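Small claims notes, Ploltville
16 March 2025

1/ I handle landlord and tenant cases in Ploltville, and most of the calls I get are about security deposits. Going to put the usual answers in one thread so I can link to it.

2/ The rules I'm describing are the local ones. If you rent in Urgate or anywhere else across the county line, the deadlines and forms may be different. Check with your own court clerk first.

3/ The landlord has 30 days after you hand back the keys to return the deposit or send a written list of deductions. The clock starts with the keys. It does not start when the lease ends on paper.

4/ Give your new address in writing. I see this skipped all the time. A tenant moves out, leaves no address, and the landlord tells the judge there was no place to mail the check. Sometimes the judge agrees.

5/ Normal wear is on the landlord. Faded paint, small nail holes, carpet that is flat by the door. A hole in the wall or a burned counter is damage, and you can be charged for it.
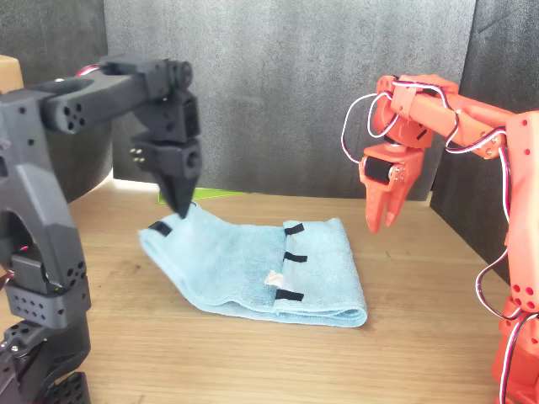

Light blue towel, one corner slightly lifted.

6/ "Cleaning fee" is the line people argue over most. If the lease has a flat fee, read the exact words before you argue. If it doesn't, ask for the receipt. I had a file last December where the deduction list said "cleaning, general" and there was no receipt behind it. It settled the same week we asked.

7/ Before you file, send a demand letter. One page is enough. Put in the address of the unit, the date you gave back the keys, the amount of the deposit, the amount you want, and a date to pay by. Keep a copy and the mailing slip.

8/ Leave out how you feel about the property manager. The judge may read the letter later.

9/ Filing costs 70 dollars at the clerk's window. If you win, you can ask for it back as part of the judgment. There is a waiver form if you can't pay, and they will give it to you if you ask.

10/ Name the right party. The name on the sign out front is often a management company and the owner is someone else. Look at your lease. If the lease says Mateos Property Holdings and you sue Kundden Rentals, you may have to start over.
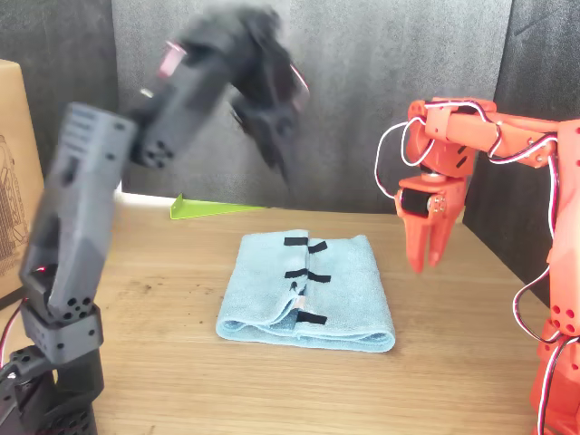
Topics: Tenants / Small claims court

11/ Bring 3 sets of everything: one for the judge, one for the other side, one for you. Printed. Some judges will look at a phone and some won't, and you don't find out which until you're standing there.

12/ What I'd want in the folder — the lease, the move-in checklist, dated photos, the deduction list, your demand letter, and proof of what you paid.

13/ If the other side offers to settle in the hallway, you can say yes or no. If you say yes, get it in writing and signed before anyone goes home. Don't drop the case on a promise to mail a check.

14/ Hearings are short. Mine usually get called in groups of 2 or more, so you may wait all morning and then talk for a few minutes. Start with the amount you want and the date you gave back the keys.

15/ General information only — I haven't seen your lease. Replies are open, but please don't post your case number or your address.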